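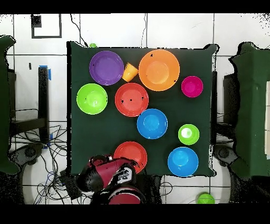 Plastic bowls: sorting, stacking and what to keep

I have been putting off the plastic tableware for months. It lives in the low cupboard to the left of the cooker, and it has reached the stage where opening the door means catching something. In April I took the whole lot out and went through it properly. These are my notes, mostly so that I do not have to work it all out again next year.

The green cloth goes on the table first. Hard plastic slides on bare wood and the cups roll, and a dark colour makes it easy to see crumbs and bits of dried food that have come off. Then I spread things out with gaps between them. Stacks hide problems.

The first check is nesting. Bowls of the same shape should drop into each other and come apart with one hand. If two of them jam, the usual cause is that they come from different makers and the walls taper at slightly different angles. My older bowls are Bestia and the newer ones are Leite, and the two look close enough that I mixed them for years. A Leite bowl will sit inside a Bestia bowl quite happily, but put them the other way round and you get a wedge that needs warm water on the outside and cold on the inside to shift. The cure is to stack by maker first and by colour second, if at all.

The cupboard shelf has 262 mm of clear height. A single column of everything does not fit under that with room to get a hand in, so I run 2 columns, with the big orange bowl at the base of one and the purple plate at the base of the other. The small pink bowl goes on top of whichever is shorter. Cups do not go in either column. They tip over as soon as you look at them and take the top bowl with them, so they now stand upside down at the front of the shelf.

The second check is the surface. I wipe each piece dry, hold it up to the window and tilt it. Fine scratches from spoons are normal and I ignore them. A scratch that catches a fingernail is a different matter — it holds grease, and after a while it holds colour too. Tomato is the worst for this, turmeric close behind. On the lighter colours the stain shows at once. On the red and the orange you can miss it completely, which is a point against buying those colours in the first place, although they are the ones that get used most in this house.

Specks are worth a moment as well. Some will lift with a damp cloth and a little bicarbonate of soda, left for 13 minutes or so while you do something else. Some are in the material and will never lift. I have stopped scrubbing at those. A scouring pad takes the shine off the inside and the next stain goes in faster.

Third, the rim. Run a thumb right round it. Chips and rough spots are easier to feel than to see, and anything sharp goes straight out. I did this with my eyes shut, on the advice of Alcides Siqueira, who looks after the crockery at a canteen and gets through far more of it than I do. It does work better that way.

Washing. The Leite bowls are marked for the top rack only. The Bestia ones carry no mark at all, so I treat them the same. Our machine has a 38 minute quick programme and I find it adequate for anything that has been rinsed. It does not dry plastic well, whatever the booklet says. Plastic holds very little heat compared with china, so the water stays put, and bowls stacked damp will smell within a couple of days. I leave them on the rack overnight, tilted, and put them away at breakfast.

I did look at replacing the lot with a matching set. Tavo sell one with a lid for every bowl, and Wurkell have a cheaper version with a rubber ring under the base. The ring is a good idea on the table and a nuisance in the cupboard, as it adds height to every bowl in the column. With the shelf I have, that rules it out. The Tavo lids would need a place of their own, and I have not got one.

So for now the mixed set stays. Next is the drawer with the lids in it, most of which fit nothing I own.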